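Bruren Round Table
Dark gray top, seats 4
Part of the Dolari range by Rathnayake

The Bruren is a round table for break rooms, small kitchens and shared work areas. It takes four chairs without crowding and can be used with two when it stands close to a wall. The top is one solid dark gray with a low sheen, so it does not throw back light from ceiling lamps. The round shape leaves more walking space in a narrow room than a square table with the same seating.

Sizes and finishes
Bruren is sold in two heights, dining and counter. The dining height is kept in stock. The counter height is made to order and ships in 5 weeks. Tops come in dark gray, chalk and sand. Please note that chalk is available in dining height only.

What is in the box
Top, packed face down between foam sheets
Base
Bolts and washers
Hex key
Leveling feet
Care card

Assembly
Two people should lift the top. Lay it face down on a blanket or on the foam it came in, set the base on the marked center, and start all the bolts by hand before tightening any of them. Turn the table upright and adjust the leveling feet until it stops rocking. Check the bolts again after 14 days of use. The hex key fits the feet as well, so keep it somewhere you can find it.

Daily care
Wipe the top with a soft cloth and plain water. For grease, add a drop of dish soap and go over it a second time with clean water. Lift plates and cups before wiping. Grit caught under a plate is the usual cause of fine rings on dark tops, and we see this more than any other mark on tables sent back for refinishing. Do not use scouring powder, steel wool, or sprays with bleach. Felt pads are a good idea under plant pots, and the saucer should be emptied after watering.

Coffee and tea wipe off if they are dealt with the same day. Red wine and turmeric should be wiped up right away. Hot pans need a trivet.

Cilla cloths
We recommend the Cilla cleaning cloth, sold in packs of 5. It can be machine washed with other cloths of a similar color. Leave out fabric softener, which leaves a film on the table and makes the cloth less able to take up water. Cilla cloths are listed under Accessories and can be added to any table order at no extra shipping.

In use 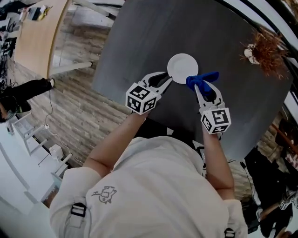

Dark gray round top with a small white plate, a blue cloth and a potted plant.

Dark gray shows dust and flour sooner than sand does. If the table will be used for baking or for small children's meals, many customers choose sand. Against a light wood-look floor, the dark top stands out clearly. Screen colors vary, so please order a finish sample before deciding.

Questions we get
The base can be ordered without a top, but bolts are packed with the top, so ask for a bolt set when you order. Tops can be refinished once. Contact Birsen Bozkurt in customer service for a quote, and send the order number with a photo of the damage. Chairs are not included.

Delivery
Stock tables go out on weekdays. Sunday delivery is offered in some areas and is shown at checkout if it applies to your address. The driver brings the box to the first door inside the building. For stairs or larger orders, write to Johannes Ndlovu in the shipping office before ordering.

Related items: Bruren base only, Bruren bolt set, Cilla cloth 5-pack, Dolari felt pads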